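May 3, 2018

Bag work again, two arms on the white table. Wissam Darwish wants a plain answer for the Pivero write-up: can the thing tidy a hallway or not. Coats and shoes went badly in April, so we are down to one canvas shoulder bag – pick it up, open it, put a folded jumper in, close it.

Logged 18 tries before lunch. Lifting is fine from nearly any start. Opening is poor. The left gripper takes a good fistful of canvas by the opening, and then the flap has to be held out of the way by something small and hard, or it slides.
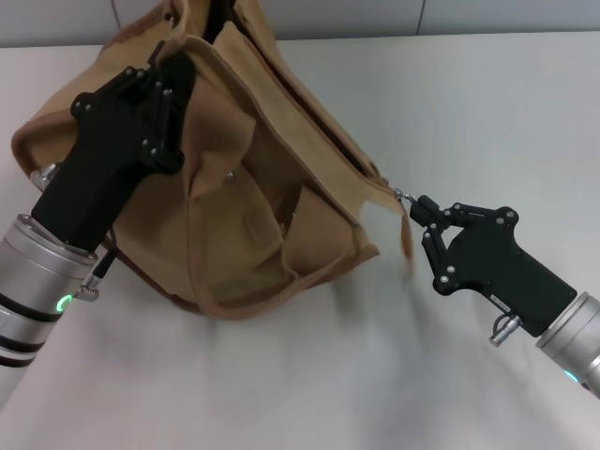 Bláthnaid Duggan thinks we should stop pinching cloth on the right side altogether and go for metal every time. I agree for this bag, but a tote has no metal on it. Grip force left at 200 in the config, did not touch the left arm.

Timed myself doing the same job by hand: four seconds. Best full run by the arms was 327 seconds, with one restart. So for the write-up: lifts a bag, yes. Packs a bag, no, not yet.

To do: ask Nesma Erraji for the softer finger pads. Shorten the strap and rerun. Check the cable slack on the left wrist before anyone raises the speed.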